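オクコム布覆い

オクコム布覆い(オクコムぬのおおい、英: Okcombe covering)は、球体や曲面をもつ器物に裁断した布を沿わせ、縁を縫い留めて仕上げる装飾技法である。名称は、技法が伝承されてきた町オクコムに由来する。

歴史
文献上の初出は1541年の町会計簿で、祭礼用の飾り球に張る布の購入費が記載されている。当初は無地の麻布が用いられたが、後に港町クティネから染布がもたらされ、草花文様が主流となった。19世紀には工房の数が40を超えたものの、安価な塗装品の普及により衰退した。

技法
布は紡錘形の小片に裁ち、斜め方向の伸びを利用して曲面になじませる。小片の枚数は4枚を基本とし、大型の器物ではこれを倍にする。縁は折り返したうえで、地布より濃い色の糸でかがるのが通例である。

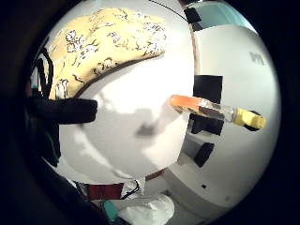
接着には小麦澱粉の糊が伝統的に使われてきたが、湿度の高い地域では黴が生じやすく、現在は合成糊で代用する工房も多い。全面を覆う「総張り」と、上部のみを覆う「半張り」が区別され、後者は下地の色を意匠に取り込む点に特色がある。

研究と保存
染織史家のレイレ・ソトマヨールは、現存する88点を調査し、縫い目の間隔から三つの系統に分類した。これに対しバルタサル・ビジャヌエバは、系統差の一部は後世の補修によるものと指摘している。ウルキホ織物館は代表的な作例を収蔵し、毎年8月に公開する。

関連項目
パッチワーク
更紗
スクヌロ刺繍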